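Desktop arms > Setup and maintenance > Gripper creeping shut on one side, 2x4 bricks

bendybolt
Right, I'm stuck. I've got my little white arm (I call it Breltness, don't ask) sorting bricks off a grey baseplate, and the left finger has started getting there before the right. So it nudges the brick round before it closes and I end up with a wonky grip. Fingers are printed, screwed on through the small holes. I've re-zeroed the gripper 3 times since July and it drifts back!
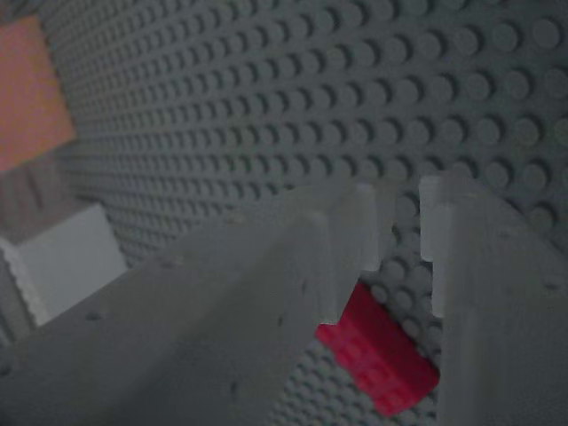 Red brick between the fingertips, lying at an angle.

Vachon
Horn screw on the gripper servo. Take it off, clean it, dab of threadlock, done. I wouldn't touch the software.

TizianaV
Not convinced, Vachon. A loose horn would give you slop in both fingers, wouldn't it? I'd look at how the base is held down first. Mine sat on a wooden table too and it shuffled a tiny bit every time the arm swung round. 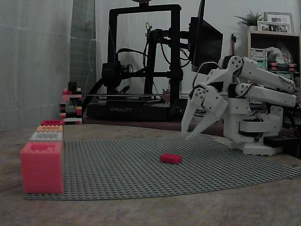
I ended up marking the base outline in pencil so I could see whether it had moved, and then clamped it at two corners. Lovely cheap fix. Do that before you re-zero again or you'll be chasing your tail.

Vachon
Clamping is fine but it won't make one finger arrive early. Different fault.

TizianaV
It will if the whole arm is off to one side of the brick! The finger nearest touches first, that's all he's describing.

bendybolt
Hmm, you may both be right. Horn screw was a quarter turn loose AND the base had crept by 2 mm. Both sorted tonight, will run it over the weekend and report back. 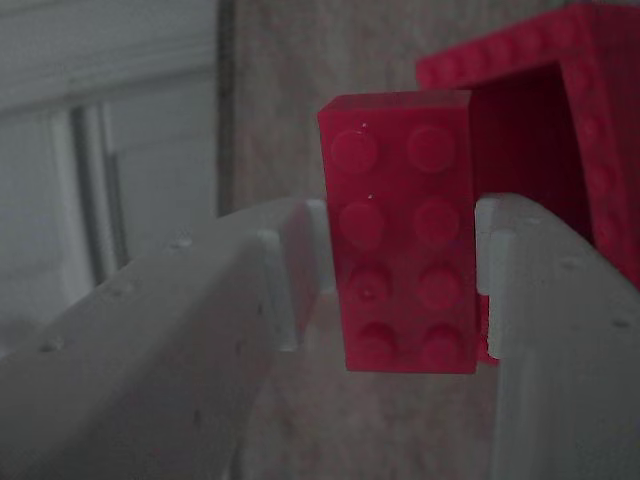 jostex_fan
How often should you change the pads on the fingertips?

TizianaV
I do mine every 1,000 picks or so, sooner if they've gone shiny. Wipe them with a damp cloth in between.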